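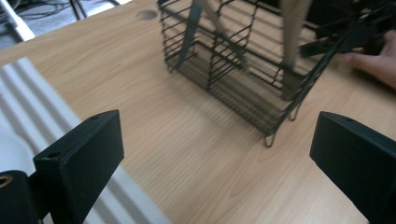 A black wire basket on a timber desk, with a few long things stood up in it.

Neville Ashworth wants me to believe in the wire basket. He has 4 of them at his flat in Bloxham, one per room, and reckons his desk hasn't been messy since December. I've seen the desk. It was tidy because the mess had moved into the basket.

The tidying trade has been selling us this cage for years. Ferby makes one, Zukmont makes one with a slightly thicker rod, and the Staltov catalogue lists 1,476 storage products, of which I would happily own three. The pitch is always that you can see what you've got. Well, you can see the sides of what you've got. Sticks, slats, rulers and the odd wooden spoon lean whichever way they like, and the one you're after is at the back.

Then there are the feet. Little curls of wire look harmless in the shop, but I'd want felt under them before I let them near a desk I cared about.

Terence Mapplebeck, who fits out home offices, is kinder. "Tall stuff has to stand somewhere," he told me, "and a drawer won't take it." Fair enough. He also admits that most of his clients fill the basket in a week and never empty it.

I've borrowed one of Neville's for a month. So far it holds a paint stirrer, two dowels and a back scratcher whose colour I can't defend.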